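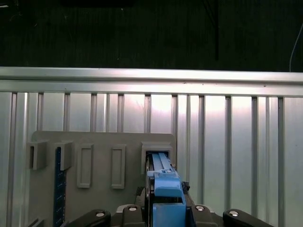 Ribbed aluminum, two rails across the top, gray plate on the front. Dark spots on the lower rail included at no charge.

I have been told by three separate people now that ribbed aluminum is the answer to my workshop wall. My brother-in-law says so, the man at the Becerra counter says so, and a website that also wants to sell me a garlic press says so. I remain unconvinced, but I've been staring at the stuff long enough that I have opinions.

The pitch goes like this. Slatted metal is stiff for its weight, it doesn't swell in June the way my old pegboard did, and you can wipe it down. Fine. I believe the first two. The third one I'd like to see demonstrated by the person who wrote it, because a ribbed surface is mostly grooves, and grooves are where sawdust goes to live. A flat sheet you wipe once. With slats and channels and those narrow raised lines on top of some of the slats, you are going in with an old toothbrush, and don't let anyone tell you otherwise.

Then there's the finish. Brushed metal is supposed to hide marks. On the rails the highlights come up sort of pinkish white, which I admit is nice to look at, and the little blemishes are right there in the shiny band where your eye goes first. Maybe they'd rub off. Maybe they wouldn't. A Pleltholm catalog I have on the bench calls this sort of thing "character," and charges 108 dollars a panel for it.

What bothers me more is the plate. I like the look of a plain matte gray plate with rounded corners. It's calm. But once you lay a plate over a ribbed surface you've covered up a good part of the thing you paid for, and the grooves just vanish in behind it. So now I want to know what's back there in five years. Dust? A spider? My own guess is both. Sarmīte Lukoševičius, who has the unit two doors down from mine and has fitted out more shop walls than I've had hot dinners, thinks I am worrying over nothing. Her advice was to run a bead of sealant along the top edge of any plate and forget about it. She may be right. She also told me the Plitix floor tiles would be quiet, and they squeak.

I did do the arithmetic, which I recommend before anybody talks you into a metal wall. My long side is 103 inches. With panels, rails, end caps and the hardware pack, the Prorkedetti version came out at up to 700 dollars depending on which end caps you pick, and I could not get a straight answer out of them on why end caps should vary that much. The plywood and French cleat version, painted, was 78 dollars, and I already had half the screws.

Would the plywood look as good? No. Aluminum catches the light in a way paint doesn't, and I keep going back to look at that bright patch on the slats just above the plate -- it does make a person want to own some. I suspect that's how they sell it. Put a light on it, let people stand there for a minute, hand them the price list after.

So for now I'm going with plywood on the long wall. I might do one small metal section over the grinder, where sparks land and I'd feel better about something that doesn't burn. One panel, no plate on it, and I'll buy a new toothbrush. If it's still clean by the time I get the other wall painted, I'll say so on this blog and apologize to the man at the Becerra counter.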